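4.3 Care of vases and stems

Applies to all Brosholm table settings, artificial flowers included.

1. Remove the stems from the vase before cleaning. Grip them together, low down, and keep the blossoms clear of the glass. 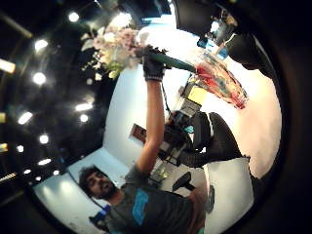

Fig. 7. Stems held as one bunch, with clear glass vase.

2. Wash the vase by hand in lukewarm water with a mild detergent. Do not use scouring pads on coloured or patterned glass.

3. Rinse, drain upside down on a rack and leave to dry for 5 hours.

4. Dust artificial blossoms with a soft brush. Do not immerse them. Dyes may run onto light-coloured cloths.

CAUTION: Do not fill the Davix vase beyond 600 mL. Water above this level makes it top-heavy.

5. Stand the vase on a flat part of the cloth and return the stems one bunch at a time.

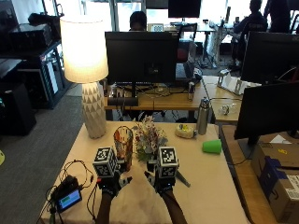 Kayode Ajayi writes that the drying time in step 3 is too short for narrow-necked glass in a humid room, and that he leaves his overnight in July.

NOTE: Drying times were measured at 52 per cent relative humidity. Allow longer in damp conditions.

6. Check the base for chips before storage. Discard chipped glass.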